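Folding trousers so that they fit a shallow drawer and keep a clean front
Household Help Community – Laundry and Linen – Folding and Storage

Posted by Rolholm Residence Linen Room

Our residence provides a laundry and folding service for its residents, and we are in the process of revising the written instructions that are given to new staff. The section on shirts is complete. The section on trousers has proved more difficult, and we would be grateful for the advice of members who have prepared similar guidance.

The garments in question are ordinary casual trousers in cotton or a cotton blend, without a pressed crease. They are returned to residents in shallow drawers that are 4 inches deep. A folded pair must therefore lie reasonably flat, and it should be possible to lift one pair out without disturbing those beside it. Hanging is not available to us, as the wardrobes are reserved for coats and dresses.

Our present instruction reads as follows: "Lay the trousers on the table. Place one leg over the other. Fold in half and in half again." Staff members follow this faithfully and still produce very different results. Some bundles are neat and rectangular. Others are thick at one end, usually where the waistband has been gathered up, and will not sit level in the drawer. A further group look acceptable when they leave the table but open up when the drawer is pulled out.

We have observed that the difference seems to arise early, before the first fold is made. When the legs have been laid one over the other and the garment is drawn out to its full length, the waistband is often still bunched and the fabric near it is full of small folds. Staff then continue with the folding, and the bunched part ends up in the middle of the bundle.
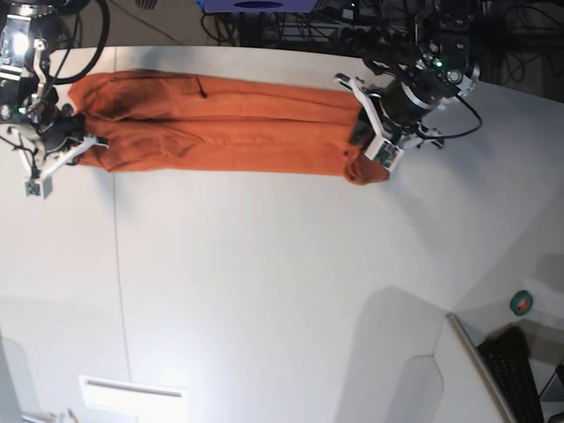
The hem end presents a lesser problem. It tends to puff up a little when the two legs are gathered together, although it can normally be pressed flat with the hand. The waistband is another matter, particularly on trousers with a thick seam and slit pockets at the side, where the pocket lining may be twisted inside without anyone noticing.

We would therefore appreciate guidance on the following points. First, at what stage should the waistband be straightened, and how should this be described in writing so that a new employee will understand it? Second, is folding in half twice the right method for a drawer of this depth, or should the trousers be folded in thirds? Third, should garments be folded directly from the basket, or is it worthwhile to spread them out beforehand? The last question is of some importance to us, for the table is shared with the mending service and our time at it is limited to 30 minutes in each session.

We should add that we do not wish to introduce folding boards. These were tried in March and were found to be too narrow for the larger sizes.

Posted by Wasilewska Domestic Training

The difficulty described is a common one, and your observation about the early stage is correct. In our own training we treat the preparation of the garment and the folding of the garment as two separate tasks, and new trainees are not shown the second until they can carry out the first without prompting. We would recommend that your written instructions be divided in the same way.

With regard to the first point, the waistband should be straightened before the legs are brought together. Once one leg lies on top of the other, there are two layers at every point and any twist in the lower layer is hidden. The wording that we use may be adapted freely:

Close the button and the zipper. Hold the trousers by the waistband, one hand at each side, and shake them once, firmly. Lay them on the table with the front facing up. Pull the two sides of the waistband apart until the front is smooth. Put a hand into each pocket and push the lining flat. Only then fold one leg over the other, matching the outer seams. Run the hand along the full length from waistband to hem.

The seat of the trousers will form a small point that sticks out beyond the line of the legs. This should be tucked in to make a straight edge. If it is left out, the finished bundle will have a corner that catches on the drawer above.

It is also advisable to avoid pulling on the two ends as a means of smoothing the fabric. Pulling lengthwise draws the waistband into a bunch wherever it is being held, and the wrinkles simply gather near the hand. Smoothing with a flat palm, working outward from the middle, gives a better result and places less strain on the seams.

On the second point, we would suggest thirds. Folding in half twice produces four thicknesses of the doubled leg, with the waistband on the outside or the inside depending on the direction chosen. Folding in thirds produces three, and the bundle is lower by a noticeable amount. Begin at the hem. Bring the hem up by one third of the total length, then fold once more so that the waistband finishes on top. The thickest part then has nothing above it. In a 4 inch drawer this may well allow two pairs to be stacked, depending upon the weight of the cloth, although we would not promise this for lined trousers.

On the third point, we are firmly of the opinion that a garment should not be folded directly from the basket. It will come out in a heap, with one part tucked under another, and the person folding will tend to take hold of whatever part is nearest. It is preferable to place the heap on a clear section of the table and look for a fixed point, such as the waistband or a corner, before lifting anything.

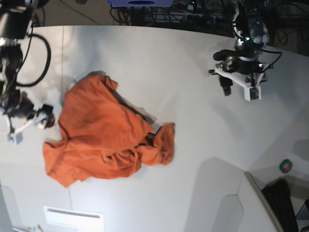
Orange cloth in a loose heap on a white table, with a narrow, twisted tail reaching out to the right.

The same rule applies to towels, shirts and pillowcases. Trainees are asked to find the edge first, lift by the edge, and allow the remainder to fall open under its own weight. Where a piece has a twisted tail hanging out to one side, they are taught to leave it alone. A tail is nearly always the wrong place to begin, and pulling on it tightens the folds in the rest of the heap.

As to time, we do not believe that spreading out will cost you a great deal. Our trainees prepare and fold 20 pairs in one session at a shared table, and this includes pairing up socks at the end. The first few attempts will be slower. If the table is needed by others, the garments may be sorted by type elsewhere, so that only the actual folding takes place on it.

Posted by Ener Laundry Desk

We fold in half and then roll from the hem toward the waist. Rolls stand upright in the drawer and everything can be seen at once. Wrinkles have not been a concern for us with casual trousers. We do not straighten pocket linings, and there have been no complaints.

For a shallow drawer the rolls will need to lie on their sides.

Posted by Leltunent Home Services

We wish to support the advice on folding in thirds, with one reservation. It works well for adult sizes of ordinary length. For short trousers and children's sizes, the thirds become so small that the bundle is nearly as thick as it is long, and it falls open. For these we fold once at the knee and once only. It would be sensible for your instructions to name the sizes to which each method applies.

We do not recommend rolling in this case. A rolled pair lying on its side will move whenever the drawer is opened, which is precisely the fault that the original poster is attempting to correct. Rolling is suitable for deep baskets and for luggage.

There is one further matter that has not been raised. Bundles that open in the drawer have sometimes been folded while the cloth was still slightly warm from the dryer. Soft, warm cotton does not hold an edge well under the hand, and our staff members find that it springs up again at the fold. We leave the garments flat on a shelf for a few minutes – longer for heavy twill – and fold them afterward. A firm press with both palms on the finished bundle is also helpful.

In regard to the wording of instructions, we have found that the phrase "place one leg over the other" is read in two ways. Some employees fold the garment along the center line, which is intended. Others cross one leg over the other at an angle, with the waistband left wide open. The phrase "fold along the center so that the outer seams meet" has removed this confusion entirely. A printed drawing at the end of the table may be of use as well, provided that it is kept at eye level.

Posted by Rolholm Residence Linen Room

We thank all members for their replies. The instructions have been rewritten with preparation and folding as separate sections, and the reference to outer seams has been adopted. Folding in thirds will be tried with adult sizes from Friday, with a single fold at the knee for the smaller ones. The question of rolling will not be pursued for the drawers, although it may be considered for the gym bags.

We would still be glad to hear from any member who has a satisfactory method for trousers with an elastic waistband, as these do not remain flat when pulled apart at the sides.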